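4. A failure we did not plan for

Most of the faults we logged in July were the kind you expect from a pair of small arms: a dropped brick, a missed grasp, a joint that stopped with an overload warning. One was different, and it taught us more about our controller than all of the others put together. We call it the silent yield. The task is two-arm sorting of red and blue toy bricks into a blue bin with two compartments, one color to each. Both arms run the Kassa policy, and a small arbiter called Muda decides which of them may enter the space they share.
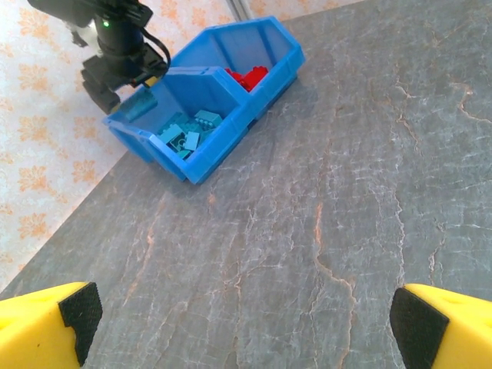
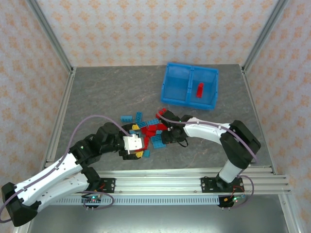
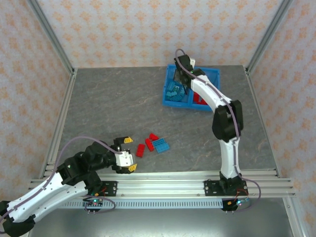
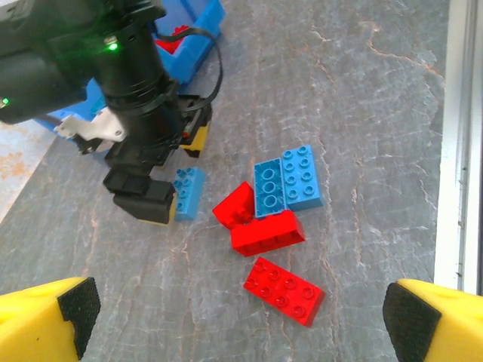
Figure 4. The two-arm brick sorting task, seen from the workspace cameras and the wrist cameras.

4.1 What the silent yield looks like

In a silent yield, one arm gives up its turn and never asks for it back. It holds its pose over the table with the gripper open while the other arm goes on working alone. There is no error, no warning and no drop in the heartbeat signal. Every status value in the log reads as healthy. The run simply gets slower, and if the remaining bricks are out of reach for the working arm, it never ends.

We first took it for a slow policy. Bethel Birhane, who was reviewing logs from the Wanaretti test set, spotted that one arm had sent the same joint targets for 700 control steps in a row while still reporting itself as active. That was the clue we needed, and we still remember how excited the whole lab was when the same flat line showed up in run after run!

Out of 1817 sorting runs, 22 contained a silent yield. That is a small share, and it would be easy to wave it away as noise. We think that would be a mistake. A fault that stops the machine gets fixed by the end of the day. This one left the machine running, and a person glancing at the cell had no good way to tell a waiting arm from a stuck one.

4.2 Cause

Muda gives out the shared space as a token. An arm that wants to reach the bin or the middle of the pile must hold the token first. When both arms ask within the same control step, Muda grants it to one and sends the other a yield message. The yielding arm is then supposed to wait for a release message and ask again.

The trouble came from how the release was sent. It went out once, at the moment the first arm left the shared space. If the second arm was still finishing its retreat at that moment, its message handler was busy and the release was thrown away. The arm then settled into its waiting pose and listened for something that had already been sent. Of the 22 cases, 21 match this pattern exactly. The last one does not, and we have not been able to explain it. The log for that run has a gap in it, so we leave it open here.

What made the fault so hard to catch is that Kassa is trained on demonstrations in which waiting is perfectly normal. Human operators pause one arm all the time while they work with the other. The policy had learned to wait very well indeed -- calm, steady, no jitter -- and nothing in its output set a short wait apart from an endless one.

4.3 Why we treat it as a safety matter

A still arm invites a hand. During one of the affected runs an operator took the motionless arm to be switched off and reached in to straighten a brick near it. The other arm then released the token a second time, the message got through, and the waiting arm moved at once toward the pile. The speed limit in the cell is low and the operator pulled back without being touched. Even so, this is precisely the kind of surprise that a shared workspace has to rule out.

The indicator lights did not help. They show that a joint has power and is talking to the controller, and both things were true the whole time. We had been reading them as a sign of what the arm was about to do, which they were never meant to tell us.

4.4 Changes made

We made three changes to the controller, and they are pleasingly small. First, Muda now publishes the state of the token at every control step, so a missed message can be picked up on the next one. Second, each arm keeps a timer on its own waiting state. When the timer runs out, the arm reports a stall, both arms stop, and a restart needs a button press from outside the cell. Third, an arm coming out of a wait must sound a short tone and hold still before its first motion.

We also changed one rule for people. Nothing in the cell is touched by hand until the motor power is cut, whatever the arms seem to be doing.

The new version was installed on 20 August 2025. We then replayed the message timing of the 21 explained cases in simulation, and the yielding arm recovered its turn in each of them. The replay does not cover the unexplained case, and it says nothing about delays longer than those we recorded. A stress test with artificial message loss is being prepared with our partners at Istusmont, and we are really looking forward to seeing how far the timer can be pushed before it starts to raise false stalls.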